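Keeping one cell in good order
July 21, 2025 - by the workshop pages editor

At Plarex, in the small town of Palleneck, the manipulation cell has the name Kettle. It is a white table, one arm, one two-finger gripper and a box of things to pick up. The technician who looks after it has done this job for 4 years, and I asked her to tell me what the work is in practice.

"People ask about the software," she told me. "My day is mostly screws and cables." She begins each morning with the gripper open and high above the table, and she looks at the fingers before anything moves.

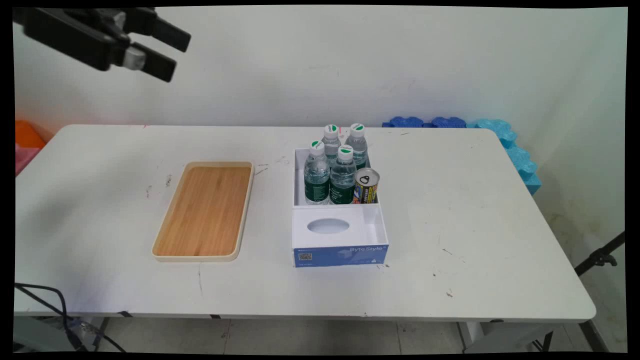
The morning check

She closes the fingers slowly on nothing and watches if they meet straight. After this she follows the cables with her hand, from the table edge down. "A cable that pulls a little will give you a bad day in June and a broken connector in July," she said. The tray and the box go back to their places, and only then she starts the first pick.

The cell is at 919 hours now. At every 500 hours she takes the fingers off, cleans the brackets and puts them on again with a torque driver from Mavel, which she keeps in her own drawer. I asked if she trusts anybody else with it. "I trust them," she said, and laughed, "but I check after."

Grip force is the setting she changes most. With a soft plastic bottle, too much force will press the wall in, and too little will let the bottle turn when the wrist turns. 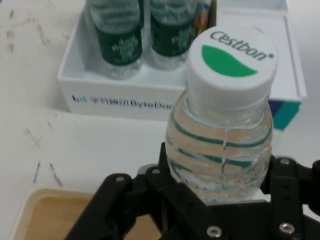
Screws are the subject she likes best to talk about. In her experience they come loose from vibration long before a motor gives any trouble, and the operator sees only that the picks become less exact. She puts a small driver on each silver screw in the fingers and brackets, also the ones low down beside the base of the bottle, which are easy to forget when the hand is full. "I do it in the same order every time - then I don't need to remember."

Her next task is to write this order down for the second cell, which should arrive after the winter.

Contact the workshop pages | © 2025 Plarex | Back to top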